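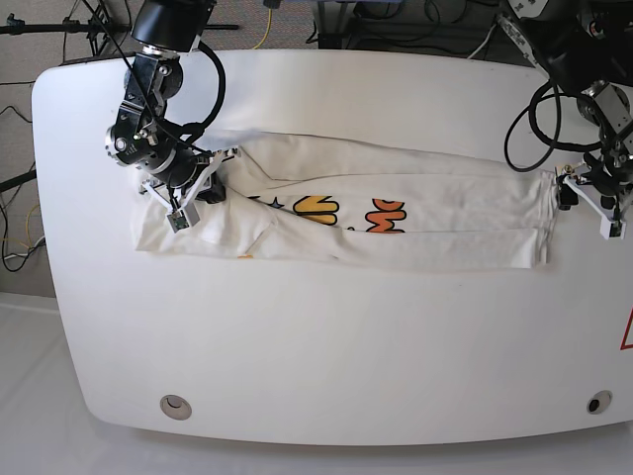

Two arms with a folded long-sleeved garment on the work table at Rimix.

By Lucía Bustamante
April

I work in purchasing for Mustano, a rental and cleaning company for work clothes, and in April I was sent to the open day of Rimix in Delunberg. My manager wanted one answer: should we put money for a folding cell in the next budget, or wait one more year?

The visit started at 9:30 with coffee and a short talk. We were 24 visitors, mostly from laundries and small warehouses. After the talk they divided us into groups and we went down to the hall where the arms work with clothes.

I had seen videos before, but near the table I noticed other things. The fingers of the grippers are white printed parts, and each gripper has a small green sensor board on it. I asked what happens when a finger breaks. The engineer told me they print new ones in the house and a customer can buy a set of 11 or receive the files. For my budget this is good news, as spare parts is the line where I was always wrong in the past.

Cables are another matter. They hang in loops from the arms, and on the floor there are more of them, black and yellow. In a laboratory it is fine. In our hall we have carts passing all day, so I must add a closed cable channel and probably a fence. The offer from Rimix does not include these. It also does not include the table, and I would want one with holes for cables like theirs.

The price list gives 3000 euros per year for service, with one visit and help by telephone. Training is extra. A second supplier, Vincze, had a stand in the entrance and offers monthly rent, but the minimum contract is 112 weeks, which is a strange number and too long for a test. I asked for a shorter one and they promised to write to me.

The question of speed I could not close. Nobody wanted to give a number for mixed clothes, only for one type of garment at a time. Our bags come mixed, so before the cell we would need a person or a machine to sort. I wrote this in my notes with two lines under it.

My proposal to the company is to reserve money for a paid trial with our own sweatshirts, and to leave the purchase out of this budget. Rimix accepts trials from September and asks for two full bags of clothes, washed, without name labels.

Recent items
Comparing service contracts for small machines
New carts for the Mustano sorting hall
What we paid for spare parts last year
Visit to a dryer factory: notes and prices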